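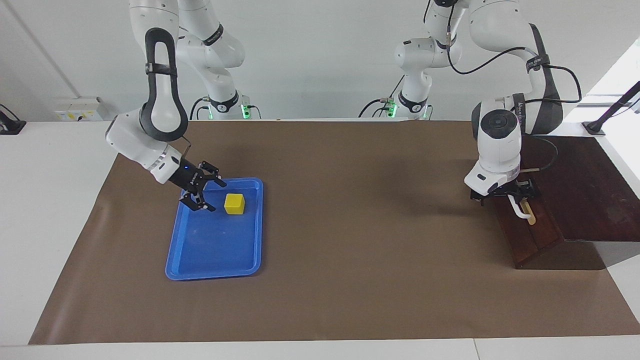
How to Check Whether Your Two-Arm Policy Is Using Both Arms

You have trained a policy on a two-arm task, the success rate looks lovely, and somebody has already put it on a slide. Before the slide gets any further, spend an afternoon on the test below. We call it the hold-one-still test, a name picked by Pejman Nikzad before anyone could stop him.

The question is simple. In many two-arm tasks, one arm handles a tool and the other waits near whatever the tool is for. A policy trained on those demos can get very good scores while the second arm does a kind of polite mime. It goes where the demos went, at the time the demos went there, and pays no attention to its partner. Your average score will never mention this.

What you need

A trained policy and its checkpoint. We used Plukar, our in-house imitation code, but anything that outputs joint targets for both arms will do.
A task with two parts that depend on each other. Ours has a small cube in a tray on one side and a tool with a hooked handle resting on a sloped stand on the other.
A way to replay a recorded arm path without the policy touching it.
Patience, and a mat you don't mind taping down again.

Step 1. Fix the start

Draw the outline of the tray on the mat in pencil. Do the same for the stand. Put a small mark in the tray for the cube. If you skip this you will be measuring your own sloppiness, and it will come out beautifully significant.

Step 2. Get your normal score

Run the policy as is. Change nothing between trials except the cube position, and take that from a list you wrote beforehand. Write down where each failure happened: reaching, grasping, moving the tool, or contact. "It went weird" is not a category. I have removed it from the sheet twice.

Step 3. Freeze one side

Pick the arm you trust less. Replace its commands with a replay from one successful run, and let the policy drive the other arm. Keep feeding the policy the real camera images and the real joint readings from both arms. If you feed it the old readings too, it thinks everything is fine, and so will you.

Run the same list of cube positions. Then swap arms and do it again.

Step 4. Add a delay

Start the replay 2 seconds late. An arm that watches its partner should slow down or hold. An arm that has learned a dance routine will carry on and close its fingers on air. Keep a hand on the stop button for this one. Our first delayed run put the hook somewhere the hook did not belong, and Keisha Nakamura now stands a bit farther back.

Step 5. Read the results

If freezing an arm barely changes the score, your task probably doesn't need both arms to pay attention. That may be fine, but don't call it coordination in the paper. If the score falls with the replay and falls again with the delay, the failure notes from step 2 tell you where to look. A drop at contact is the interesting kind. A drop at reaching usually means the policy has never seen its partner in that pose and is panicking quietly.

What happened to us

We trained on 381 demos and were very pleased with ourselves. Under delay, the arm on the cube side carried on without waiting in every trial but 5. Tshepo Chauke then collected more demos in which the tool arm paused at odd moments, 9 different pauses in all, and we retrained from scratch. The new policy waits. It also scores slightly lower on the normal test, so Nikola Popescu is still in mourning.

Common snags

The replay jumps at the start. Move the arm slowly to the first pose of the recording before you hand over control.

The tool slips in the grip during replay. Record a new run. Replay can't correct for a handle that sits a little differently.

Both arms stop and wait for each other forever. Congratulations, you have coordination. Add a timeout.

Scripts for the replay and the delay are in the tools folder under hold_still. The delay setting is in seconds. It used to be in frames, and if your copy is from before 7 August 2024, it still is.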